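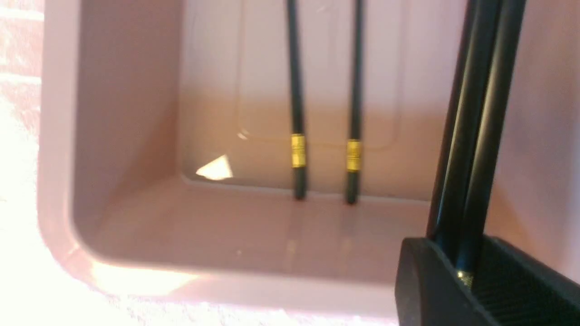

*Wrist camera view, two black sticks in the pink bin.*

## Recording pick examples for thin objects

This page is for new operators at the Zerneck station. Please read it one time fully before you start the arm.

1. Wipe the wrist lens with a dry cloth and open the Buvov recorder.
2. Stand the sticks upright against the far wall of the bin. Leave a gap between them so that one finger can go in.
3. Look at the live view. The gold bands must be inside it at the start. If they are too bright to read, lower the exposure one step.
4. Press record, wait one second, then move. Come down slowly and do not push the wall with the fingers.
5. Close on one stick only, lift it above the rim, and hold still until the counter changes.
6. Mark the example as good, failed or unclear. Keep the failed ones, the training script uses them also.

Change the starting positions after every 13 examples. In August we forgot this, and from 243 recordings Nisha Rastogi could accept only 145. The others were almost the same movement again and again.

Small blur during the approach is allowed. Blur at the moment of closing is not allowed, so mark such a recording as unclear.

When the session is finished, copy the folder to the Mittal drive and write to Geeta Nishad which numbers you marked unclear.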